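18/09/2024 – PC disassembly cell, gripper and cables

Started with the wrist cable, which Jolien reported on the last shift. On the deep reaches into a tower it pulled tight and the arm stopped with a force error. I gave the loop 12 cm more slack and moved the clamp one joint higher. After that I ran the approach path at low speed over the open Dell tower, fingers open.
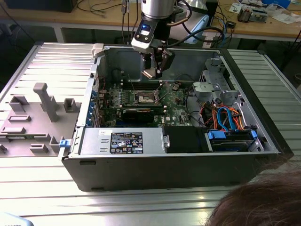 Fingertip pads: the old set was from June and worn on one side. Replaced both, torqued the screws, then did the zero point again. The opening is now set to 31 mm in the Seltach config. Koen, please do not go back to the old file, it has the wrong tool length and the fingers will touch the board.

Next the small part test above the motherboard. Grip force at 21 N to begin with. The case must lie flat on the profiles with the power supply toward the operator side – otherwise the taught points are off and you have to teach again.

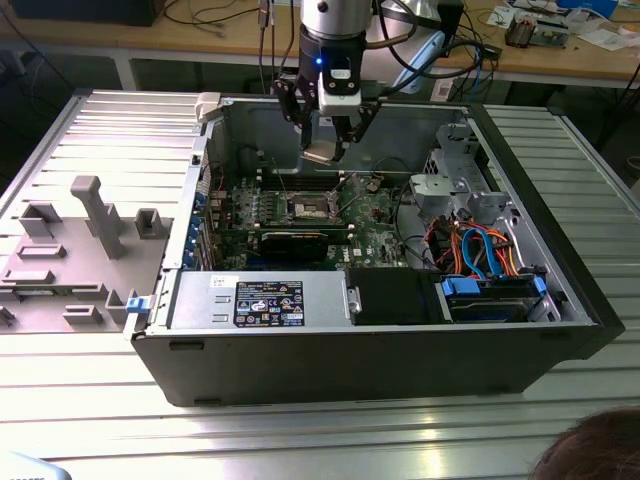
Photo: Ans Van Beek, cell camera

Loose SATA cables are still a problem for the path to the drive bay. For now I keep the arm high on that side and come down only over the board.

To do:
– order spare pads (Amber has the Trodton part number)
– check clamp screws after 105 cycles
– ask Nathalie if the wrist cover can come off for cleaning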